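# The Good Pocket

Comfort Essien can lose anything. I say this with love. She lost a whole sandwich in March, between the coffee machine and her own bench, and we still check behind the radiator now and then.

So when she came over at ten past four with her hands out in front of her like she was carrying an invisible tray, I put down my screwdriver before she said a word.

"It's gone," she said.

"What's gone?"

"The button."

Okay, I have to back up, or the button won't mean anything to you.

Märta Isaksson ran the fitting room at Tratwood for longer than I've been able to drive. She wore the same coat the whole time, a long navy work coat with horn buttons (real horn, she'd tell you, whether or not you were asking), and when she retired she left it on its hook by the door. Didn't say anything, just left it there. None of us moved it. Then Didier Chevalier, who runs the place now and is scared of exactly one person on earth, got a message saying Märta was coming by to see how we were doing and would take her coat home while she was at it.

She'd be there at five.

And Comfort, who is kind and should be stopped, had noticed that the top button was hanging by a thread and decided to sew it back on as a surprise. She had the needle and she had the thread. She had the coat across her knees, and then she had a coat with no button on it.

"Where were you sitting?" I asked.

"All over."

"You were sewing all over?"

"I was sewing and answering questions! Timothée wanted to know where the Prodholm boxes go, and then Didier wanted the bench cleared, and I put it down for a second so I wouldn't lose it."

That last part is what she always says. Comfort puts things in safe places. Her whole problem is safe places.

We started with the bench, which was a mess, because Didier's idea of clearing a bench is to get everything on it into one heap and then lay a cloth over the heap. Under the cloth we found a tape measure, two pencils, half a roll of mints, and an order form from Raltimmont with number 2048 written across it in marker so thick it had gone through to the other side. I'd been hunting for that form since the week before! I put it in my shirt pocket and buttoned the flap. I was feeling pretty strongly about buttons by then.

Timothée Moulin did the floor. He's nineteen and his knees work. He went down flat with his phone light and called out what he saw, and I don't think he needed to call out all of it.

"Washer. Washer. Something sticky. Washer. Oh, hey, a mint."

"Don't eat it," said Comfort.

There was a pause.

"I wasn't going to," said Timothée, in the voice of a person with a mint in his mouth.

By twenty past we'd been through the trash, the drawers, and Comfort's sleeves. Didier came in to see why the room looked worse than when he'd left it. I told him. He sat down on a stool and looked at the coat, and then at the clock, and then at the coat.

"We could buy one," he said.

"It's horn," I said.

"Would she know?"

All of us just looked at him. He nodded. "She would know," he said, and took off his jacket and started going through the rag bin.

Now, I have a method for finding things, and it came from Märta. She told me once that you don't look for the thing, you look for the person. You stand where they stood and get tired the way they were tired. I thought it was a little spooky when she said it, but I was new and I wrote it down.

So I made Comfort do it all over again. I gave her a mint for the button. She sat on the stool with the coat, made a sewing face, and then Timothée yelled "Where do the Prodholm boxes go?" with way too much feeling, and she got up and pointed at the shelf.

"Then what?"

"Then Didier said clear the bench."

"Clear the bench!" said Didier, from inside the rag bin.

She turned around with the mint in her fist, and I watched her. She looked at the bench and didn't like it. She looked at the shelf, too high. Then she got this dreamy look I know very well, the safe place look, and she walked straight past all of us to the frame at the back, where the gray plate is.

I should've gone there first. She's always been fond of that plate. It's got these shaped places in it, and if you're Comfort Essien and you own something small, a shaped place is practically an invitation.

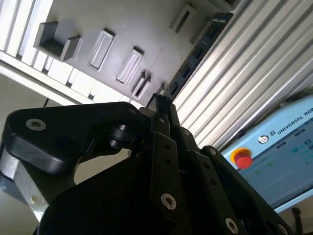
*The gray plate and its big U-shaped pocket. It's dark in there, and Comfort trusts it.*

"Oh," she said.

"Oh what?"

"I thought, that's a nice little garage for it."

Timothée got there ahead of me with the phone light. He shone it in from the open side and went quiet, and I had time to think about what it'd be like telling Märta. Then he stuck in one finger and slid it out very slowly, and there was the button, brown and shiny with a bit of navy thread still through it.

Didier actually clapped. He had a rag on his shoulder.

It was ten to five. Comfort's hands were shaking too hard to thread the needle, so I threaded it, and then she said my stitches would look like a fence, so she took it back. Timothée swept. Didier put everything back under the cloth. I stood at the door as lookout and ate the mint that had been the button, which I felt I'd earned.

Märta came in at five on the dot, shook hands all around, and asked who had moved the radiator. (We'd had it a little way off the wall. The sandwich.) Then she lifted the coat off the hook and put it on right there, and did it up from the bottom the way she always did, one, two, three, and got to the top one and stopped.

She rubbed it with her thumb.

"This was loose," she said.

"Was it?" said Comfort, very high.

"I left it loose. I was going to do it at home, with my tea." She bent her chin down to get a look at the stitches, and it took her a good long while. The four of us stood there like kids in a hallway.

"It's tidy," she said. "Who threaded it? The knot is terrible."

I put my hand up.

She did the button up, and patted it, and then she went off down the room with Didier trotting behind her, straight for the cloth on the bench.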